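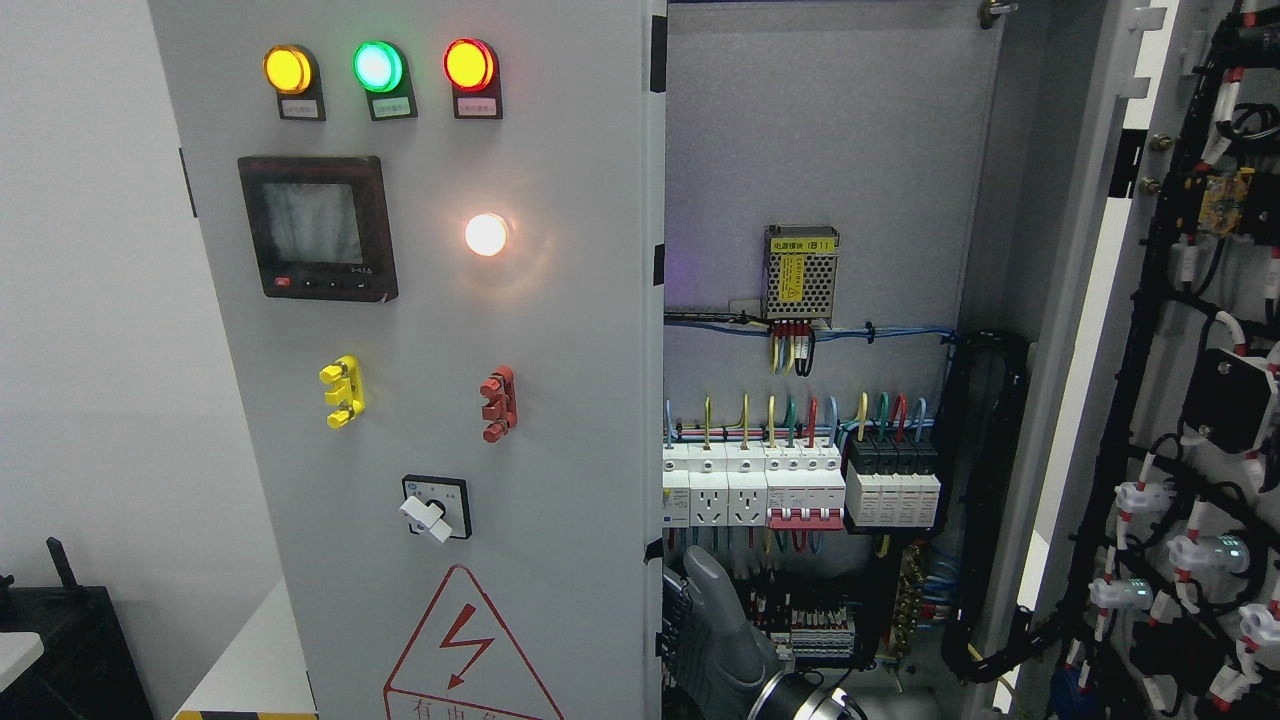 The Last Bus to Trellalby

By the time Mahnaz Shirazi got to the stop outside the old bakery, the rain had settled in the way it does in October, with no particular hurry and every intention of staying for supper. She had a cake on her lap, or rather she had a box on her lap with a cake inside it, and she had wrapped her own scarf around the box and was going without one herself.

The cake was for her brother-in-law, Farzad, who was turning seventy and had told everyone he didn't want a fuss. He had told them so often, and on the phone to so many cousins, that there were now over 11 people expected at the house in Trellalby, and his wife had borrowed chairs.

"Is that one going to Ovham?" asked a young woman, shaking out an umbrella that had given up on one side.

"It goes through Ovham," said Mahnaz, "if it goes at all. Sit down, dear, you're soaked."

The young woman sat. Her name was Mitali, and she was on her way to look at a room she couldn't quite afford, above a shop that sold wool. She had moved to Jorkbridge in the spring for a job in the library and so far she knew the librarians, the man who fixed her bicycle, and a gray cat that belonged to the whole street. She told Mahnaz all this in about the time it takes to peel an orange, and was surprised at herself.

"Wool," said Mahnaz, who had fastened on the important part. "Is the landlady a tall woman? Big laugh?"

"I've only talked to her on the phone. Mrs. Joubert."

"Khanyisile! Oh, you tell her Mahnaz sent you. No, wait – tell her Mahnaz still has her blue casserole dish and is very sorry. She'll take something off the rent just from the shock."

The bus came at last with its windows all steamed up, and they got on together and took the seat behind the driver, the box between them. It was a slow road out past the reservoir, with the hedges leaning in and the wipers going, and Mahnaz talked most of the way. She talked about Farzad, who had taught her to drive in a field when she was newly arrived and frightened of everything, and who had only shouted once, when she hit the gate. She had baked him the same cake every year since, walnut and cardamom, from her mother's recipe, and every year he said it was a little dry and ate three slices.

"Maybe it is a little dry," said Mitali.

"Of course it's dry. He likes it dry. If I ever made it properly he'd think I was ill."

At Ovham the lights were on in the wool shop, and a tall woman was standing in the doorway with a cardigan over her head, looking up the road. Mitali stood, then sat again, then pulled the bell cord.

"What time is your party?" she asked.

"Seven. But they'll be eating until midnight, and it's only two stops on. Bring Khanyisile," said Mahnaz, unwinding the scarf from the box and putting it firmly around the girl's neck. "And tell her to bring the lid."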